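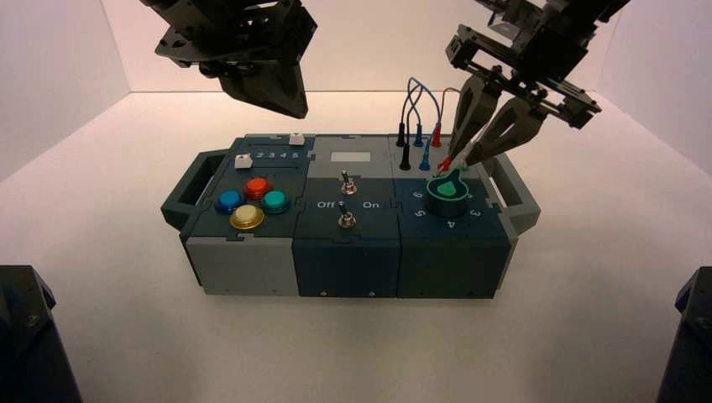 4. Setting up the Gestano task board

Read this section before the first run. It covers placing the board, checking the controls, and teaching the plug and knob tasks. Wiring of the robot itself is covered in the Barasa controller manual.

4.1 Placing the board

1. Put the board on a flat, clear table within reach of the gripper or grippers you plan to use.
2. Push the three modules together until the puzzle-shaped edges sit flush. Run a finger along each seam. If you feel a step, pull the modules apart and press them together again.
3. Turn the board so the buttons are on the left and the rotary knob is on the right. Lift it by the end handles only.
4. Mark the corners of the board on the table with tape. If the board is moved after teaching, all taught points have to be checked again.

CAUTION: Do not carry the board by the test leads.

4.2 Setting the controls to start

1. Move the slider marked with the up-pointing triangle to the "1" end of the scale.
2. Set both toggle switches to Off (levers to the left).
3. Turn the knob pointer to 0.
4. Press each button once by hand. The buttons should come back up on their own. A button that sticks must be replaced before teaching (order part 1597).

Note: Boards shipped before January have a stiffer knob. Allow more grip force when teaching it.

4.3 Teaching the plug task

1. Plug in the leads by hand first, matching plug and socket colors. The white plug goes in the green-rimmed socket.
2. Jog the gripper to a point in front of the plug you want to move, with the fingers open.
3. Move in slowly and close the fingers on the body of the plug. Do not grip the cable.
4. Save the point as GRASP.
5. Pull the plug straight out, stop, and save the point as CLEAR.
6. Move to the socket, line up the plug, and save the point as INSERT.

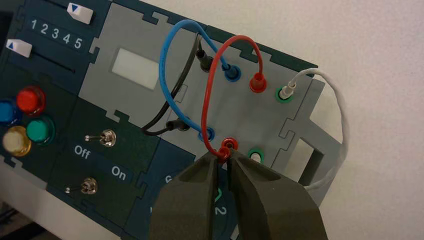 Figure 4-2. Fingers closed on the red plug, just below the red socket.

Keep the other cables out of the path of the arm. Loops that stand up above the sockets can catch on the fingers when the arm backs away. If this happens, stop the arm, free the cable by hand, and teach a wider exit point.

If the controller shows code 132, the grip force limit was reached. Open the fingers, back off, and lower the force setting by one step.

4.4 Approaching the knob

1. Start with the fingers slightly open and the tips a short distance from the wide end of the pointer.
2. Check that neither finger will touch the toggle switches as the wrist turns.
3. Move in until the pointer is between the fingers, then close.
4. Turn one number at a time during teaching. Save a point at each number you need.

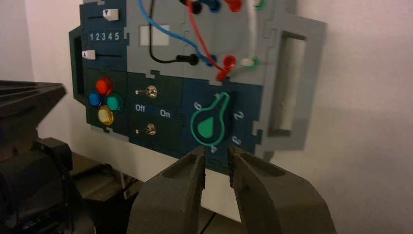
4.5 Saving and logging

1. Choose Save Set and type a name. Names may not contain spaces.
2. Run the full set once at low speed with a hand on the stop button.
3. Check the run log. It holds 1000 entries, after which the oldest are overwritten.

Section last revised 19/09/2022, A. Wanigasekara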